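Service Robotics for Everyday Work
Handout for Unit 7: Can machines do the chores yet?

Please read this handout before the tutorial. It is longer than the one for Unit 6, and the second half has the questions which we will discuss together. The mathematics of grasping is in the textbook and I don't repeat it in these pages.

1. What we mean by a chore

In this course a chore is a small job that a person does without a plan on paper. Putting the spoons back in the drawer is a chore. Folding a towel is a chore. On a shop floor, sweeping up the filings or taking the right screws from a parts cabinet is also a chore, even if somebody is paid for it. A chore has three properties that are important for us. The place is not prepared for the machine. The objects are not always where they were yesterday. And the person who asks for the job does not want to stand beside it.

A dishwasher does a chore in one sense, but we have to load it. A welding robot does very difficult work, but its part arrives always in the same fixture. So when a newspaper writes that robots are now doing housework, the first thing to ask is who prepared the room, and how many times.

2. Reach, grasp, move, release

Most household jobs can be cut into these four steps. Students often think that the grasp is the hard one. In my experience the reach is where the programme loses most of its time, for the arm must come to the object from a direction that leaves room for the fingers, and the camera must still see something useful on the way. A camera that travels with the hand gives a very close view, but this view can be poor in information. A plain surface fills it and the software has little to hold on to.
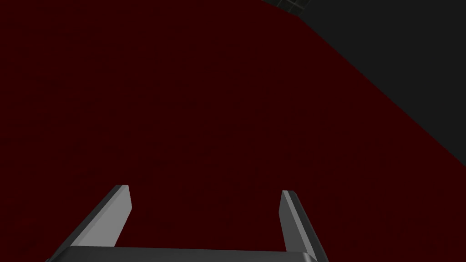
Figure 1. Simulated two-finger gripper, open, with a dark red surface beyond the fingertips.

Consider what a programme can learn from such a view. It can learn that nothing is between the fingers. It can perhaps learn where one surface ends, from the straight edge. The distance to the surface is already harder, and if a drawer or a cup is anywhere near, this view alone will not say so. For this reason we normally combine the hand view with a second view from further back, and the two must agree about where the hand is. When they do not agree by even the width of a finger, the hand closes on air or pushes the object away.

A person solves this with touch. You can find a drawer handle in the dark. Most grippers of the simple parallel kind have only a weak sense of touch, or none, and so the whole weight of the job falls on vision.

3. The drawer as a test job

Drawers are popular in our field, and I think they deserve it. To open one, the hand must follow the line which the drawer allows. If it pulls a little to the side, a real drawer jams. In simulation it may slide anyway, depending on how the friction was set, and this is one reason to read simulated results with some care.

In the Rolldale exercise you will work with a simulated drawer task. The default controller was run 600 times with small changes in the starting position of the cabinet. It opened the correct drawer in 74 per cent of the runs. When the same controller also had to take an object out and close the drawer again, the figure went down to 71 per cent of those runs where the drawer had opened. Please calculate for yourself what remains of the 600 for the whole job. It is a little more than half, and this is for one drawer, in a room with nobody walking through it.

Think about this number as a customer. A kitchen helper that fails nearly every second time is more work than no helper. You must watch it, and you must pick up what it drops. For research, the same number can be a good result, and both statements are true at the same time.

4. Two arms

With one arm, the robot opens the drawer, lets go, and then reaches in. With two arms it may hold the drawer with one hand and take the object with the other. People do this all the time, for example with a light cabinet that would otherwise tip forward. The price is that the arms can hit each other, and that the body of the robot itself may hide part of the work from its own camera.
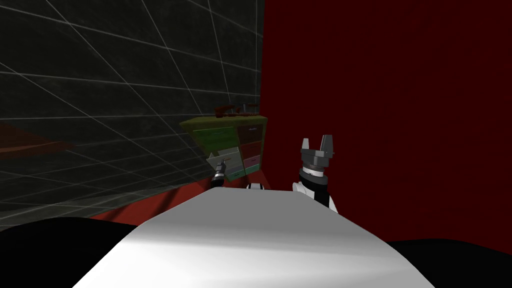 Gurker, who read a draft of this handout, did not agree that a second arm is worth its price. "For the cost of the second arm I would buy better drawers," was the comment, and then: "Soft-close runners, big handles, everything at one height. Change the kitchen and one arm is enough." I leave the remark in because many companies think in this way, and they sell machines. Against it I would say that most people rent, or have an old kitchen, or simply like the one they have. We will take this up in the tutorial.

Look again at Figure 2 with the above in mind. There is a pulled-out drawer with a small reddish item inside, and one dark gripper is just in front of it and below. The other gripper is open and empty. Before you read further, write down which hand you would use for the item and what the other hand should do in the meantime. There is more than one sensible answer.

5. Shop floor compared with home

The shop floor is usually easier for three reasons: the light stays the same, the cabinets are labelled, and the workers can be trained to leave things in order. In the Endale case study (see your reader) a mobile robot fetches small parts from drawers during the evening shift. It works well on most evenings. The case study also describes how the staff began to leave the drawers a little open, so that the robot did not need to find the handles. The robot did not become better. Its colour-coded cabinet became an easier cabinet.

At home such agreements are hard to keep. Children put things in the wrong drawer, and so do adults.

6. For the tutorial

Bring short written answers, half a page for each is enough.

a) Choose a chore from your own home or workplace. Divide it into reach, grasp, move and release. Where would you expect the first failure?

b) Gurker prefers to change the kitchen. Give one chore for which this is clearly right and one for which it cannot help.

c) What success rate would you accept for a machine that puts away glasses? Would you accept the same rate for socks?

d) In the Rolldale exercise the controller always knows which drawer is correct. Describe how you would find this out from the camera view alone, when several drawer fronts have the same colour.

The Milten simulator is installed on the lab computers. If the program opens with a grey window, wait until the model has finished loading and do not click again, otherwise it starts a second copy. Exercise files must be saved on your own drive, as the lab computers are cleared every night.

Reading for next unit: chapter 7, without the last section.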